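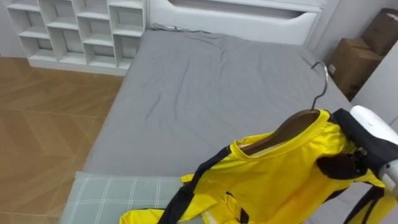
Grantee Reports – Health Screening

Kaijage Community Health: progress report to the Orari Fund
Covers the second period of the grant, to the end of June
Prepared by Muammer Işık, program manager

Kit mailing
We mailed 2239 blood pressure kits in this period against a target of 2229. Each kit has an upper-arm cuff, a reading card, a prepaid envelope and a one-page sheet on how to sit and when to measure. The large cuff is now offered on the order form. In the first period people had to call and ask for it, and few did.

Orders came mostly through the two clinics in Kaven and through the pharmacy counters. The library desk brought in very few and we have stopped stocking forms there.

Returned cards
Cards are still coming in and we will give the return rate in the next report, once the reminder letters have gone out. What we can say now is that the new card is easier to read than the old one. The boxes are larger and the morning and evening columns are printed in different colors. The nurses tell us they spend less time calling people back to ask what a number says.

People whose readings are high get a call from a nurse within two working days. We met this in every week but one. In that week the phone system at the Kaven office was down from Monday morning and calls went out late. All of those people have now been reached, and we have a written backup plan using cell phones.

Evening sessions
The drop-in sessions run from 5:30 p.m. to 8 p.m. on Thursday. We planned six and held 4. The other two were lost when the hall lease changed hands. The new lease is signed and has a longer notice period.

Attendance is better among men over 50 than it was at the daytime sessions, which was the reason for moving them. It is still low among people who work night shifts. We would like to try an early morning session at the bus depot and have asked the depot manager for a room.

Data system
The move to Runance is finished. All 3048 participant records were transferred and checked against the old spreadsheets. Duplicates came mainly from people who had signed up once by mail and again at a clinic. Staff training took longer than planned and used two extra days of the coordinator's time.

Staffing
Our second nurse started in the middle of the period. The outreach post is still open. We interviewed twice and made one offer, which was turned down over the hours. We have re-advertised it as a part-time job with some evenings.

Spending
Spending is under budget overall. The outreach salary is unspent, and postage is over after the rate increase. We ask the Fund to let us move part of the salary line to postage – a revised budget sheet is attached.

Next period
Reminder letters go out first. After that we will send the return rate by clinic, start the depot session if the room is approved, and translate the instruction sheet into Spanish and Turkish.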